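博客 > 厨房 > 发面

二月 作者:阿棠

老面养到今年冬天,总算不闹脾气了

先交代一下:我上一篇写馒头的时候把话说得太满,说什么"按这个方子做没有不成的"。结果刚贴出去,自己连着蒸塌了两锅。第一锅皱得像核桃,第二锅底下一层死面,硬得可以拿去垫桌脚。留言里还有人客客气气地问我,是不是方子里漏写了什么。漏写的多了!所以这篇算是补课,写长一点,想到哪里写到哪里,你们挑着看。

我搬到 Tinstead 之后才开始正经发面。以前在家,楼下就有卖馒头的,早上下去拎一袋,热气能把塑料袋糊成白的,根本轮不到我动手。来了这边,超市冷柜里倒也有冻馒头,甜,软,捏一下就扁了,再也弹不回来,吃着像棉花蘸糖水。我爸在视频里看见我吃这个,脸上的表情我现在还记得。他是那种馒头要一层一层撕着吃的人,撕不出层来就觉得这顿饭没吃。

所以一开始是赌气。第一年用的都是干酵母,成败对半。成的时候我就拍照发给我爸,不成的时候就切片煎了,蘸炼乳,骗自己说本来就想吃这个。第二年开始养老面,才晓得前面那一年都是在糊弄。

老面是跟楼下的 Bouchra Hajji 要来的。这么说不太准确,她给我的是她做面包用的酵种,装在一个果酱瓶里,瓶盖虚掩着,闻起来有点像酸奶,又有点像熟过头的苹果。她在老家的时候就跟着姨妈烤饼,每次和面都要留一块下来,跟我奶奶一模一样的做法。我奶奶管那块叫"面引子",用的时候拿温水泡开,掰碎,和进新面里,第二天再留一块,一年到头不断。我把这个讲给 Bouchra 听,她高兴得很,当场又给我舀了一大勺,说这下它们是亲戚了。

带回来以后我改用普通中筋面粉喂,喂得稠一些,揉成一小团,放在碗里扣着。头几天它很不适应,表面起了一层干皮,里面倒是湿的,闻着有股指甲油的味道。我吓得去翻了半天书,有的说饿了,有的说冷了,有的说该扔。我没舍得扔,早晚各喂一次,喂了几天,味道慢慢转过来了,有一天早上掀开碗,里面全是蜂窝,那个高兴劲儿啊,我穿着睡衣在厨房里转了一圈。

后来我把它分成两份,一份喂稀的,一份喂稠的。稀的给面包和煎饼用,稠的留给馒头、花卷和包子。有人问我能不能只养一份,能,我懒的时候也只养稠的,要用稀的就前一晚兑水搅开,早上照样冒泡。

说说碱。老面馒头绕不过去的就是碱。面发过头会酸,加碱去中和,加少了酸,加多了黄,还有股肥皂味。我奶奶从来不称,她拿指甲从面团上揪一点下来,放在灶边烤一烤,掰开闻,闻完就知道要不要再加。我学了两年也没学会这个本事,揪下来的面团不是烤糊了就是让我顺手吃了。

我现在的做法比较偷懒,让面别发到很酸,碱就只放一丁点,或者干脆不放。头天晚上把老面和一部分面粉先和好,放在阴凉的地方过夜,早上起来再加新面揉。这样发出来的面有一点点若有若无的酸,蒸熟以后是香的,吃不出酸来。用这个办法失手的次数少了很多,缺点是不太能睡懒觉,睡过头了它就真酸了。

方子写在下面,是我家两个人吃几天的量,你们自己减。

面粉七百克,我一般写成700,贴在柜门里面的那张纸上也是这么写的,油烟熏得都看不清了,反正背下来了。其中一小半头天晚上跟老面和在一起,剩下的早上揉进去。水要看面粉的脾气,宁可先少倒一点。糖我放一小勺,我爸不许放,我瞒着他放。猪油有就放一点,没有就算了。

揉面这件事,我以前是真的不肯下力气。看别人写"揉至光滑",我就揉到自己觉得差不多光滑,停手,歇着去了。塌的那两锅就是这么来的。现在我老老实实定个闹钟,揉满20分钟,中间换手,换着姿势揉,揉到后来面团切开,断面上几乎找不到气孔,像一块嫩豆腐。这个时候再整形,蒸出来的皮才亮。你要是有厨师机当然好,我没有,我有两条胳膊,外加一个愿意被我骗来揉面的同事。

这个同事就是 Kayode Bassey。他来我家吃过一次包子,吃完自告奋勇要学,来了之后发现学费是先揉两团面。他个子高,我家台面对他来说太矮,他只好叉开腿站着揉,一边揉一边给我讲他外婆炸面团的事,也是发面,稀稀的,用手一挤就是一个圆球掉进油里,外面脆,里面是空的、韧的。我听得馋,逼着他第二次来的时候做给我看。用的就是我那份稀的酵种,加了糖和一点肉豆蔻,发得满盆都是泡。他挤出来的个个滚圆,我挤出来的都带尾巴,像一锅蝌蚪。味道倒是一样好!那天晚上我们把一锅全吃了,谁都没吃晚饭。

他做的那个我管它叫"Aliyu 球",因为他外婆家住的那条街上有家小铺叫 Aliyu,专门卖这个,他小时候放学就在那里排队。他抗议过,说这东西有正经名字的,我说在我的厨房里就叫这个了。

接着讲整形。馒头分刀切的和圆的。刀切的简单,搓成长条,一刀一刀下去,刀要快,不要来回锯,锯了边上会毛。圆的要收口,把面剂子往里折,折几下,翻过来在案板上转着搓,让它底下收紧、上面绷起来。我第一年收口总收不严,蒸的时候底下裂开一张嘴,笑嘻嘻的。后来发现是案板上扑粉太多,面在上头打滑,根本收不住。现在整形的时候案板上几乎不放粉,只在手上沾一点点。

花卷我到现在还是做不漂亮。我妈教的是拿筷子在中间一压,两头一拽,一拧,往底下一塞,她做一个只要一眨眼,每个都长得像花。我做的每个都长得像一团毛线。不过花卷有葱油,长什么样都有人吃。葱油的做法我以前写过,这里多说一句,葱花别提前拌盐,会出水,一出水面就滑,层就粘到一起去了。先抹油,再撒盐,最后撒葱,卷起来立刻切。油里可以加一点点面粉调成稀糊,抹上去不会流,这一招是从一本很旧的菜谱里看来的,封面都掉了,我也不知道是谁写的。

二次发酵是我翻车最多的地方。夏天太快,冬天太慢。Tinstead 的冬天又潮又冷,厨房窗户漏风,早上去摸面团,跟摸一块石头差不多。我试过放暖气上,底下那一面先发了,上面还在睡觉,蒸出来一边高一边低。试过放烤箱里开着灯,这个不错,就是有一次忘了里面有面团,直接开了火预热,那一锅的下场我就不讲了。

眼下最稳的办法还是蒸锅。锅里的水烧到手伸进去觉得烫但能忍的程度,关火,把馒头放进去,盖上盖子,让它们在里头慢慢长。冬天给它30分钟,中间不开盖,时间到了拿一个在手里掂一掂,轻了,按一下会慢慢弹回来,就直接开火蒸。要是按下去一个坑不回来,那就是过了,赶紧蒸,别再犹豫,能救多少救多少。要是一按就弹回来,硬邦邦的,那就再等等。这个手感写不明白,你多按几锅就知道了。

蒸好之后关火,别急着掀盖。我以前性子急,火一关就掀,一团白气扑上来,眼镜全花了,等看清楚的时候馒头已经当着我的面缩下去了,一个接一个,像在叹气。现在我关火以后去洗个碗,把案板刮干净,回来先把锅盖挪开一条缝,再过一会儿才全揭开。这一步救了我至少半数的馒头。还有,锅盖上的水滴下来会烫出死斑,用布把锅盖包起来就好,布要拧紧了系在上面,别垂到火边上去。

包子比馒头多一层麻烦,就是馅。馅太湿,底会塌;馅太干,吃着柴。我做得最多的是白菜香菇,白菜切完用盐杀一下水,挤干,拌油,再拌别的。也做过一回孜然羊肉胡萝卜的,香料是 Bouchra 配的,她从家里带来一小包,什么都磨在一起,我闻得出来有孜然和姜,别的她不肯说,笑着把袋子收回去了。那一锅包子楼道里都是香味,对门的人特意敲门来问。

再讲讲面粉,问的人最多。我不太迷信牌子,这边超市里能买到的也就那么几样。常去的是街角那家 Jultia,店很小,卖干货和香料,面粉是散装的,用大铲子往纸袋里装。老板会告诉你这批吸水多还是少,他说少你就真的要少放,我不信邪过一次,和出来一盆糨糊。他家还有一种带麸皮的,颜色发灰,单用太粗,掺三成进去蒸馒头特别香,嚼到后来有甜味。我爸看了照片说像他小时候吃的那种,他小时候嫌弃,现在倒想吃了。

说到我爸,他去年夏天来住过一阵子,带了一箱子东西,里面有一根擀面杖。你没看错,漂洋过海带了一根擀面杖。枣木的,用得油亮,比我在这边买的重一倍。他到的第二天就开始指挥我揉面,坐在旁边,手里捧着杯茶,一会儿说水多了,一会儿说手腕不对。我说那你来,他说他是来做客的。后来看不下去还是自己动手了,揉了一会儿额头上冒汗,嘴里还在讲我奶奶当年怎么怎么样,讲她有一年拿全家的粮票换了细粮,就为了过年蒸一锅枣山。这个故事我从小听到大,每次细节都不一样,这一次里头多了一头驴。

他走了以后我有一段时间没怎么蒸馒头,老面搁在冰箱里,隔一阵拿出来喂一次。后来天凉了,有天下班特别想吃口热的,才又动起手来。

厨房小,吃饭的桌子就成了半个案板,和面在台面上,整形在桌子上,揉完一场到处都是粉。我为此收拾过好几回东西,瓶瓶罐罐、铁架子木架子,来来回回地挪,搬到哪儿都挡手。最后留下来的没几样,剩下的都送给了 Kayode,他刚搬进 Padar 那边的新公寓,什么都缺,高高兴兴地全搬走了。
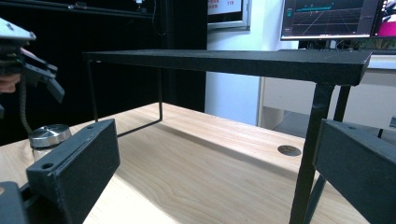

浅色木桌面,黑色的金属矮架。

桌面的清理我也啰唆一句。木头桌子沾了湿面,别拿热水擦,热水一烫面就糊在木纹里了,越擦越黏。先用刮板干着刮一遍,再用拧干的凉抹布擦,最后晾着。刮下来的面渣别冲进下水道!我们那栋楼的水管堵过一次,物业来掏,掏出来一团灰白色的东西,Bouchra 和我站在旁边谁也没吭声。

然后是保存。馒头凉透了再装袋,没凉透装进去,袋子里会结水,第二天皮就烂了。我是一次蒸两三锅,凉了直接冻起来,吃的时候不化冻,上锅蒸透就行,跟新出锅的差别很小。放冷藏反而不好,冷藏一夜会发硬掉渣,再蒸也回不来那个劲儿。冻久了会有冰箱味,多套一层袋子能好些,不过在我家一般撑不到有味道的时候。

剩馒头的吃法可以单独写一篇,先记几个常做的。切片,蘸鸡蛋液煎,撒一点盐和花椒粉。切丁,跟鸡蛋和葱一起炒,锅要热,油要够,馒头丁先下去炒到外面脆了再放蛋。掰成小块泡在羊汤里,这个冬天最好。还有就是 Kayode 发明的,夹花生酱和香蕉,放平底锅里压着煎。我一开始很抗拒,觉得对不起列祖列宗,吃了一口之后就不说话了。千万别让我爸知道。

有朋友问老面出远门怎么办。我上次离开了两个礼拜,走之前把稠的那份多加了面粉,搓成渣渣一样的碎粒,摊在盘子里吹干,收进罐子。回来用温水一泡,喂了两天就活了。稀的那份我托给 Bouchra 带,她带得太好了,回来的时候瓶子都换成大号的了,她还给它起了名字,我不方便在这里写出来,因为跟她前任房东同名。

还有人问养老面费不费面粉。费一点。喂的时候要扔掉一部分,我舍不得扔,都攒在一个碗里,攒够了摊煎饼,加个鸡蛋,加把葱,加点水调稀,摊得薄薄的,微微有点酸,配粥正好。小朋友来家里的时候我摊甜的,加香蕉泥,不用另外放糖。

最后回答一下上次留言里那位朋友,你说按我的方子做出来表面有小泡,坑坑洼洼的。我猜是排气没排干净,揉的时间再加一加,搓圆的时候多搓几下。也可能是蒸的时候火太大,我现在都是中火,水开了就调小一点。你再试一次,要是还有,把照片发给我看。另外那位说想要我那张带刻度的记录表的,我翻出来了,就是一张很潦草的纸,上面连咖啡渍都有,等我有空誊一遍再贴。

这篇写到这里快五千字了,本来只打算写2000字的,碱那一段就刹不住了。锅里还有一笼豆沙包,是给楼上楼下分的,灶上的闹钟刚响,我去关火了。下回写葱油饼,或者写 Kayode 的炸面团,看哪个先做成功。

联系我:请在文章下方留言 | © 阿棠的发面日记,转载请先打个招呼 | 返回顶部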